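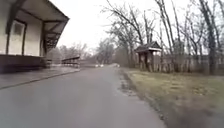 The path beside the old depot-style building, looking along the test route.

Visit report: Flindis student delivery robot project, February session

The Flindis project is a two-semester course in which students build and program a small wheeled delivery robot and run it outdoors on a paved path. I attended one outdoor session and the lab review that followed. My contact was Puspita Purba, who teaches the navigation half of the course. The hardware half is taught by Fitriani Ngau.

The route is 241 meters one way. It was picked for its mix of edges. On the building side there is a thin curb line and a concrete strip in front of a raised loading platform. On the other side the asphalt runs straight into grass, and the boundary is poor: mud, small puddles, bits of bare soil. The course handout calls these the hard edge and the soft edge, and most of the student work this term concerns the soft one.

The vehicle, named Drorska, is a four-wheel skid-steer platform with a stereo camera, wheel encoders and a low-cost inertial unit. There is no lidar. Purba left it out on purpose so that the students would have to deal with texture and color. Satellite positioning is logged for comparison but is not available to the controller during a graded run.

Edge detection is done by a small segmentation network with three classes: pavement, vegetation, other. The training set stands at 2,923 labeled images, all labeled by the students. Most were collected in fall with leaves on the trees, and the winter set is small. Brown, flattened grass next to damp asphalt has much less color contrast than green grass next to dry asphalt, and the reported error on the soft edge roughly doubles on the winter images. One group is testing a local texture measure as an extra input channel. Another has dropped color entirely and works in grayscale. The grayscale group had the more stable output in the lab review, at the cost of a wider margin.

The deep roof overhang causes a separate problem. Auto exposure responds to the dark area under the eave and washes out the pavement. The current fix is to meter only on the lower third of the image. Ngau would prefer a fixed exposure table, and the two instructors have not settled it.

Each group gets 10 graded runs. A run ends at the far marker or at the first manual stop. Speed is limited in firmware to 700 millimeters per second. Localization between the ends depends on fixed landmarks, mainly the support posts of the building, the small roofed shelter on the grass and the board fence behind it. The fence is a weak landmark. Its vertical boards repeat, and the matcher tends to slip by one or more boards. The shelter gives a cleaner match on its roofline.

Run logs are stored with the Yuen logger, a student-written tool that timestamps camera and encoder data on one clock. It is simple and well documented. I asked for a copy of the format description and received it before leaving.

Open items from the review: more winter images, a decision on exposure, and a second vehicle with the same camera mount. The final reports are due on 19th May.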